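En defensa de fregar a mano

Llevo días dándole vueltas a una conversación que tuve con mi vecino del segundo, y como este rincón siempre ha servido para las cosas que no caben en ninguna otra parte, la traigo aquí. Me preguntó, con mucho cariño, por qué no me compro de una vez un lavavajillas. Me lo preguntó como quien pregunta por qué no vas al médico, con la cabeza un poco ladeada, y yo, que soy de respuesta lenta, le dije que no tenía sitio. Era mentira. Sitio hay, quitando el carrito de las patatas.

La verdad es que me gusta fregar. Me gusta desde que vivía en Pisance, en un piso compartido entre 5, donde la única manera de estar sola un rato era ofrecerse a recoger la cocina después de cenar. Todos me daban las gracias como si les hiciera un favor enorme, y yo me quedaba allí mis veinte minutos con la radio bajita y la ventana abierta al patio, pensando en lo mío (o en nada, que es lo que más falta hace a ciertas horas).

Ya sé lo que me van a decir algunos lectores, porque me lo dicen cada vez que escribo de estas cosas: que es muy bonito hablar así de las tareas cuando una las elige, y que a nuestras abuelas no les preguntó nadie. Tienen toda la razón. Mi abuela fregó para una familia de siete y no le oí jamás una palabra poética sobre el asunto. El día que le pusieron agua caliente en la cocina lloró, y aquello fue en un mes de noviembre de los crudos, con sabañones. No quiero volver a eso ni se lo deseo a nadie. 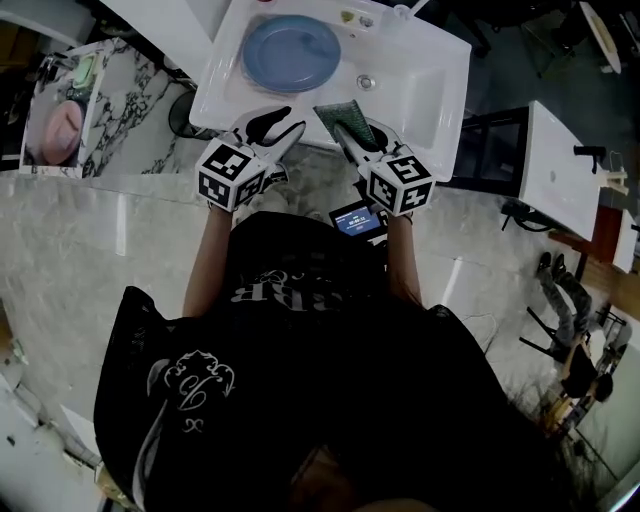 Frente al fregadero, con el estropajo verde.

Pero creo que se puede agradecer el agua caliente y desconfiar, a la vez, de esta prisa nuestra por quitarnos de encima todo lo que se hace despacio. Seung-woo Yeon, con quien compartí despacho en Lirnodville y que cocinaba para diez sin despeinarse, sostenía que la cena no termina hasta que el último plato está en el escurridor. Se enfadaba si alguien se levantaba antes. Y es cierto que las mejores confidencias de aquellos años me las hicieron a mi lado, con un paño en la mano, mirando los dos hacia los azulejos. Hay cosas que cuestan menos si no hay que mirarse a la cara.

Mi vecino, que es hombre de argumentos, me sacó también el del agua, y ahí reconozco que flojeo. Parece que una máquina bien llena gasta menos que yo, sobre todo yo, que me distraigo y dejo correr el grifo. Procuro enmendarme: lleno la pila, enjabono todo junto, aclaro al final. Aun así, no pienso discutir con nadie que tenga niños pequeños o que llegue a casa a las diez de la noche. Que ponga su lavavajillas y se siente, faltaría más.

Lo que pido es algo más modesto —y quizá más difícil—, que es que no se mire con lástima a quien prefiere el estropajo. Yo no miro con lástima a quien sale a correr bajo la lluvia, y mira que tengo ganas.

Esta noche viene el vecino a cenar. Haré lentejas, de las que se pegan un poco al fondo, y ya le he avisado de que luego le toca secar.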